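クレルデン（Clellden）事業所　機器整備室
デスクトップ型コンピュータ分解・再整備作業　安全点検表（所見付）

点検日：2月5日（水）
点検者：Traian Barbu
立会者：Ruxandra Pîrvu
作業責任者：Petrică Bucur
対象区域：整備室 作業台、部品保管棚、廃棄品一時置場
判定区分：適＝基準を満たす　要改善＝期限を定めて是正する　不適＝是正が完了するまで作業を停止する

1. 作業台および周辺

1-1 作業台の天板に破損、がたつきがないこと
判定：適
所見：前回指摘した脚部のゆるみは締め直し済みである。

1-2 作業台前の通路幅が800 mm以上確保されていること
判定：要改善
所見：入口側で、返却待ちの筐体が通路にはみ出していた。その場で移動させたが、置場の区画線が消えかかっている。区画線を引き直すこと。

1-3 作業面の照度が1000ルクス以上であること
判定：適
所見：補助灯を点灯した状態で測定した。補助灯を消すと基準を下回るため、作業開始時の点灯を手順書に明記する。

1-4 飲食物が作業区域に持ち込まれていないこと
判定：適

2. 電源および感電防止

2-1 分解前に電源コードが抜かれ、作業札が掛けられていること
判定：適
所見：作業札の記入欄のうち、開始時刻が空欄のものが見られた。担当者Ovidiu Vladに記入方法を再度説明した。

2-2 電源コードを抜いた後、電源ボタンを押して残留電荷を放電していること
判定：適
所見：手順書どおり実施されている。

2-3 電源ユニット本体を開けないこと
判定：適
所見：故障した電源ユニットは未開封のまま廃棄品一時置場へ移されている。ただし、そのうち一点に故障表示の札がなかったため、当日中に取り付けさせた。

2-4 作業台の電源タップに過負荷、焦げ、被覆の傷がないこと
判定：適

3. 静電気対策

3-1 リストストラップの導通を始業前に確認し、記録していること
判定：要改善
所見：記録簿は備え付けられているが、月曜の午後の交代分に記入漏れがあった。交代時にも確認を行うこと。

3-2 導電マットの接地線が確実に接続されていること
判定：適
所見：マットはHarko製を使用している。表面に接着剤の付着が見られるため、次回の清掃時に除去する。

3-3 取り外した基板およびメモリを静電気防止袋に収納していること
判定：適 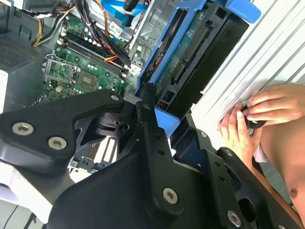 4. 筐体内部の取扱い

筐体内部の点検は、カバーを外して横置きにした状態で行うことを原則とする。最も注意を要するのはプロセッサのソケットであり、プロセッサを載せていない状態では接点が保護されない。写真の筐体でも、金属製の固定枠とレバーの内側で接点面が露出している。この状態の基板の上では、工具の受け渡しおよびねじの仮置きを禁止する。プロセッサを戻さずに作業を中断する場合は、必ず保護カバーを装着すること。メモリスロットについては、両端の留め具に無理な力を加えず、着脱は一枚ずつ行う。黄色と黒の電源配線は、コネクタ部を持って扱い、電線を引いて抜いてはならない。

4-1 ソケットの保護カバーが作業台ごとに備えられていること
判定：要改善
所見：予備の保管箱に複数の型が混在しており、適合品を探すのに時間を要する。型ごとに仕切り、表示を付けること。

4-2 筐体の切断面および金属端部に対する保護手袋が使用されていること
判定：適
所見：筐体の運搬時とカバーの取外し時に着用を確認した。基板を扱う際は、静電気対策用の手袋に替えること。

4-3 配線を固定する結束バンドの切断に、先端の丸い工具を使用していること
判定：不適
所見：一名がカッターナイフを使用していた。直ちに中止させ、ニッパーに交換した。是正を確認したうえで作業再開を許可した。

5. 工具および部品

5-1 ドライバーの先端に摩耗、欠けがないこと
判定：適
所見：摩耗が進んだものが一本あり、廃棄した。

5-2 取り外したねじを区分皿に入れ、筐体の管理番号を付していること
判定：適
所見：Preda型の筐体は長さの異なるねじを使用するため、区分皿を分けている。良好な運用である。

5-3 部品保管棚の各段の荷重が20 kg以下であること
判定：要改善
所見：最下段に電源ユニットが集中しており、制限を超えている。Tusen倉庫へ一部を移すこと。

6. 緊急時対応

6-1 消火器までの経路に障害物がないこと
判定：適

6-2 救急箱の内容品が一覧表と一致していること
判定：要改善
所見：絆創膏と洗眼液が不足している。補充はTincuța Dumitrescuが担当する。

7. 是正事項の取扱い

要改善と判定した項目については、作業責任者が是正内容を本表の写しに記入し、点検者へ提出すること。4-3については是正済みであるが、刃物の持込みに関する注意を朝礼で周知し、出席者の署名を添付する。次回の定期点検は5月に実施し、3-1および5-3を重点項目とする。

点検者署名：Traian Barbu
作業責任者確認：Petrică Bucur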